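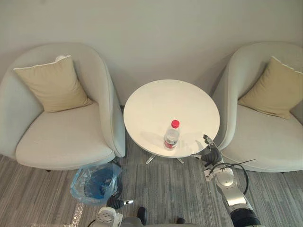

**What does Bomine do?**

We translate and certify documents for people who are moving, studying or working in another country. Most of what we handle is personal paperwork: birth and marriage records, school transcripts, driving records, court papers and letters from employers.

## How we got started

Bomine opened as a two-desk office on the upper floor of the Ondura Building. In the beginning we worked only with school records, mainly for students applying to colleges abroad. Families kept asking if we could do the rest of their papers at the same time, so we added civil records and later medical records. We now have 4 offices' worth of work and still only 3 offices -- Ivberg, Lencho and the original one in the Ondura Building.
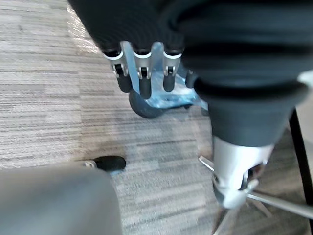
The Lencho office handles court and property papers. These take longer than other work because the terms differ a great deal from one country to the next, and a word that looks like a match often isn't one. Two translators read every legal document. The first prepares the full text and the second checks it line by line against the source, including stamps, seals and handwritten notes in the margins.

School records go through Ivberg. We do not convert grades. If your college or licensing board wants a grade conversion, it will tell you which evaluation service to use, and we can send our translation there directly.

## Turnaround and price

A one-page certificate takes two working days. Transcripts take three. Legal and medical files are quoted one by one, and the quote is good for 165 days. We charge by the page, with the same rate at every office, and there is no extra fee for the certification statement. 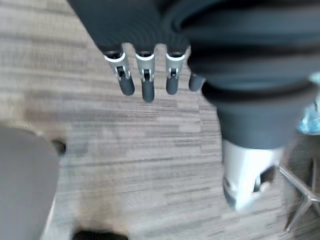 Rush service is open for certificates only. We stopped offering it for transcripts in June, when too many orders were coming in without the back page, where most schools print the grading key. Please scan both sides of everything, even if the back looks blank.

## Your papers

We work from scans and do not need your originals unless the receiving office asks for it. If you do bring originals, we copy them at the desk and hand them back before you leave. Digital files are kept for three years so that you can order more copies -- after that they are deleted and a new order has to be placed.

Page last updated February 2022.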